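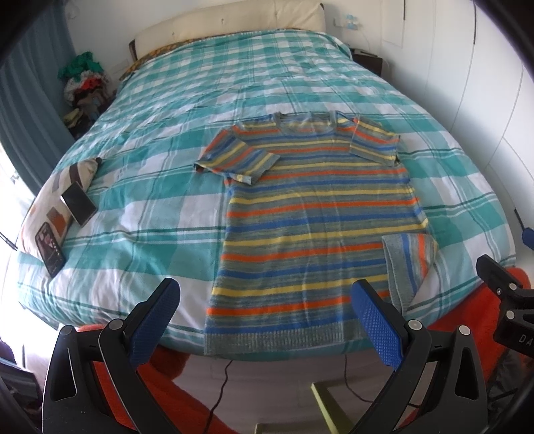

Doblar el punto en tres a lo largo es un error, según un comentario a la entrada anterior: el pliegue cae siempre en la misma columna de puntos, la marca y acaba adelgazándola. Propone enrollar desde el bajo hacia el cuello, sin apretar, y guardar los rollos de canto en el cajón. Pregunta además si he medido alguna vez la diferencia o si hablo por costumbre.

Hasta ahora hablaba por costumbre. Respondo con lo que tengo anotado de este jersey, el de rayas de manga corta, y dejo para otro día las prendas gruesas, que en mi armario van en otra balda y con otro criterio.

Datos de partida. Hilo Gillo, 1.019 metros en total entre el gris jaspeado y los colores. Peso de la prenda acabada, con los cabos rematados: 227 gramos. El patrón es el Þrastardóttir de manga corta, con el cuerpo alargado por mi cuenta antes del elástico inferior. Ese añadido tiene consecuencias al guardarlo, como se verá.

El rollo funciona bien en camisetas. En una prenda tricotada le encuentro dos inconvenientes. El primero es el elástico del bajo: queda en el centro, con el radio de curvatura más pequeño de todo el rollo, y al desenrollarlo conserva la curva y tiende a levantarse por delante. El segundo son las mangas. Hay que meterlas antes de enrollar, y el grosor extra de los hombros hace que el rollo salga cónico. En un cajón lleno los conos se desplazan y al cabo de unos días alguno está abierto.

La objeción sobre el pliegue fijo sí la acepto. La solución que uso es alternar. En cada lavado cambio la posición del primer doblez unos centímetros, hacia dentro o hacia fuera, de modo que la línea no se repita. No lo apunto. Basta con mirar si queda marca de la vez anterior y evitarla.

El orden que sigo es este:

Extender la prenda sobre una superficie más grande que ella, con el escote hacia arriba. Uso la cama. La mesa de la cocina es más firme, pero el bajo cuelga y el peso de lo que cuelga estira el resto.

Alisar con la palma desde el centro hacia los costados. No tirar de los puños ni del elástico.

Llevar las mangas hacia el cuerpo. En manga corta basta un solo doblez a la altura del hombro; en manga larga hace falta otro.

Doblar los costados hacia el centro sin llegar a superponerlos.

Subir el bajo hasta media altura y cerrar con el tercio superior. El escote queda fuera, a la vista, y así la prenda se identifica en la pila.

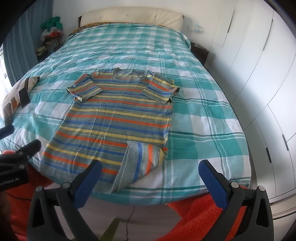
La comprobación que hago antes de guardar cualquier prenda de rayas es la del revés. En punto jersey cada cambio de color deja por detrás una hilera de bucles en la que se mezclan los dos tonos, y ahí es donde se localizan los cabos mal rematados y los enganches. Se levanta una esquina y se mira, sin necesidad de volver la prenda entera. Con la esquina inferior derecha doblada hacia arriba, el azul, el naranja y el amarillo pálido del revés se ven mucho menos definidos que las rayas del derecho, y el elástico gris queda en diagonal. Esa diagonal es útil para comparar: si un tramo del elástico está cedido, ondula frente al resto. Después se devuelve la esquina a su sitio y se repite con la otra.

Sobre el largo añadido. Con el cuerpo según el patrón, el doblez horizontal cae a media prenda y el paquete sale casi cuadrado. Con mi versión sobra altura, y hay que elegir entre un doblez más o un paquete más largo. Prefiero el paquete largo. Un doblez adicional suma grosor justo donde coinciden las mangas, y la pila se inclina.

Para guardar uso cajas Wakura de tela, sin tapa, con 2 prendas finas por caja. Caben tres, pero la de abajo sale aplastada. Probé también los separadores Wekirik y los devolví: el borde era áspero y enganchaba el hilo.

Queda pendiente lo que se me pedía, una medida. He puesto una pesa de 200 gramos sobre el doblez del costado y la dejaré ahí hasta noviembre. Luego haré lo mismo con el jersey enrollado, durante el mismo tiempo y en el mismo cajón, y compararé el ancho de la columna de puntos con un calibre.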